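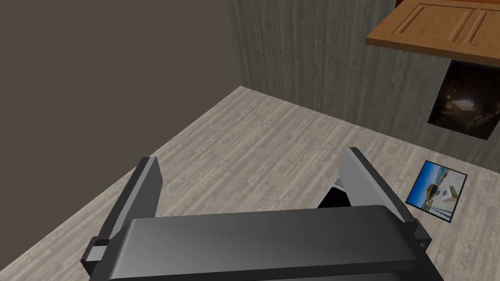

From: Karabo Le Roux
To: home-canning list
Date: 22 Jul 2021
Subject: Re: Steam canner instead of water bath?

Piret Liepiņa wrote:

> I've had the Gasimlow steam canner for one season now and I am never
> going back. It uses a fraction of the water, it heats up in no time,
> and I did 17 pints of peaches over two days without a single failure.
> My sister-in-law does her green beans in hers and says they come out
> crisper than the pressure-canned ones. I don't see why anyone would
> still haul a big kettle onto the stove.

Piret, I'm glad the peaches sealed. I'd still like to slow down a little before everybody sells their kettle.

First, "without a single failure" means the lids went down. A lid will go down on a jar that was never heated through. I had a whole batch of applesauce seal beautifully one October after I pulled it early by mistake, and I put it all in the fridge and we ate it that week. The seal told me nothing about the middle of the jar.

Second, the green beans. Please ask your sister-in-law to stop, and to throw out what's on the shelf without tasting it. Beans are low acid. They need a pressure canner, and a steam canner is not one, whatever the lid looks like. Of course they're crisper. They haven't been cooked hot enough to kill what you're worried about. I know this has been said on the list before, but Darius asked me off list last month if it was "really that strict" and yes, it is.

Now the steam canner itself. I don't think it's a bad gadget for jam, pickles and fruit, if the recipe is a tested one for a water bath. What I don't buy is the sales talk. The thing holds very little water, and if your processing time runs long you can boil it dry. You can't lift the lid to top it up without starting the time over. I'm at 5,200 feet and my times get stretched, so for me that rules out a good part of what I put up.

I also don't trust the dial on the lid. Sigita Rätsep tried hers against a plain thermometer in the vent and the dial said "ready" well before the steam was at full heat. One canner proves nothing, but has anyone else checked theirs? I'd like numbers and not "mine works great."

As for saving water, my kettle water goes on the tomatoes once it cools. So I can't say I'm losing sleep over that.

Could you tell us how long you vented before you started the timer, and whether the peaches were hot pack or raw pack? If it was raw pack in pints I have more questions.

Karabo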